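From: Keir Moffat
To: Grundiswood computer list
Subject: Re: Re: the Sellgate desktop, memory question

Hi Ishbel, hi all,

On a May evening, Ishbel Haldane wrote:
> Keir, did you ever get into that old desktop from Sellgate? Archie
> reckons we've got 2 sticks in the drawer that might suit it, but he
> doesn't want to hand them over till somebody checks what the slots
> look like. Also, is the processor still in there? Noelia thought
> it had been pulled.

Yes, the side's off, and I've had a good look (with a cup of tea parked well out of elbow range, before Kirstin asks!). There are four memory slots, all bare, so Archie's sticks would have somewhere to go. Whether they're the right generation is another matter. I'll need to hold one up to the slot and check where the notch falls, so Archie, could you bring them along either way?

Green board, black slots, no memory in either shot: 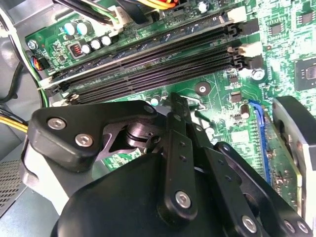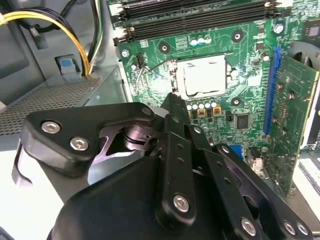
Noelia, the silver square in the middle of the board in the second one is what I'd been wondering about too. The heatsink wasn't in the box of bits I was given, so if anyone's got it at home please have a rummage. I'm not putting power to the thing without a cooler on it, and we'll want fresh thermal paste as well. There was a tube in the Bomex tin last time I tidied, but it's probably gone hard by now.

I'd also like to sort the cables while it's open. They've got a mind of their own, and I'd much rather tie them back now than fish one out of a fan later. Does anybody have cable ties in a sensible colour? The bag of 40 I bought has gone walkabout, and I have my suspicions.

If the memory turns out to be wrong I'm happy to spend a little on a used pair, but let's try what's in the drawer first. I've got 3 other machines on the bench and the Dow one still won't hold its clock, so this might sit for a bit.

Cheers,
Keir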